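Setting Up and Maintaining a Simulated Table-Clearing Cell
July 17, 2019
By Rajkumari Tomar and Guangming Hao

Our part of the Zidberg project was the cell itself. Mareike Pfeiffer and Roswitha Kramer wrote the grasp planner in the spring, and their report covers it. We were given the simulated arm, the gripper model and the room, and were asked to get them into a condition where the planner could be run on them every night without someone sitting next to it.

Setup

The cell is a kitchen with a dining table and one Franka Emika arm based beside the table. When we took it over in April, the base position was stored in three different files and the files did not agree. We moved it into a single settings file and had the others read from there. We did the same with the mounting offset between the wrist and the gripper. Both values are now checked when the simulation loads, and if they differ from the saved ones the run stops with a message.

The gripper took longer. It has two jointed fingers, and each link needs a visual shape, a collision shape and joint limits. The collision shapes we inherited were boxes larger than the links they stood for. Fingers would stop in the air short of an object, and the log would report a contact. We replaced the boxes with tighter shapes and checked them one link at a time from the wrist view, using simple gray parts as test objects.
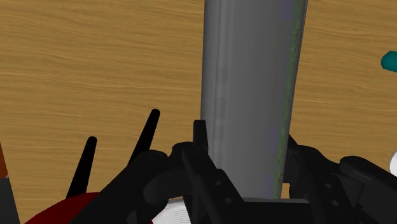 Figure 1. Wrist view with the gray test part between the two gripper fingers.

The wrist view is good for checking the fingertips but it hides a lot. Part of the right fingertip is behind the object in Figure 1, and from that angle it is hard to judge a gap. We learned to keep a room view open as well and to write down contact values from the log – the picture alone led us wrong twice.

Routine checks

Kerstin Gerlach, who supervised the lab work, asked for a routine that a new student could follow. We settled on this order:

1. Load the room and confirm the base and wrist values.
2. Move each arm joint through its range with the table objects removed.
3. Open and close the gripper with nothing in it.
4. Put the table objects back and let them settle.
5. Run the short pick test with a gray part.

Step 4 was added after a fault that cost us most of a week. Objects were being placed slightly inside the tabletop, and the solver pushed them out when the run began. Dishes slid and sometimes tipped. Raising the start height fixed it.

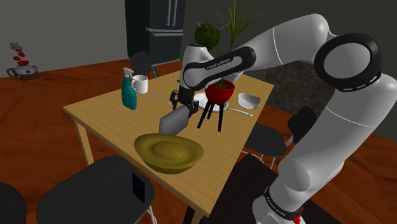

Figure 2. Room view of the cell, with the arm over the table and a gray part below the gripper.

Faults and repairs

We kept a fault log from the first day. It has 51 entries. Most are small, such as a missing texture or a wrong file path. The worst one was a drift in the finger joints. After a long batch the left finger no longer closed to the same angle as the right. We traced it to a damping value that had been typed in for one finger only. With the value corrected on both sides we ran a batch of 1,531 open and close cycles, and the angles matched at the end.

Crowded tables are still slow. The arm has to come in above tall items, and the path check takes much longer than on a bare table. Planley, the path tool we use, has a coarse mode that helps, but we left it off for the pick test.

Still open: the settings file has no version number, and the joint range test has to be started by hand. Both are in the task list we handed to the next group.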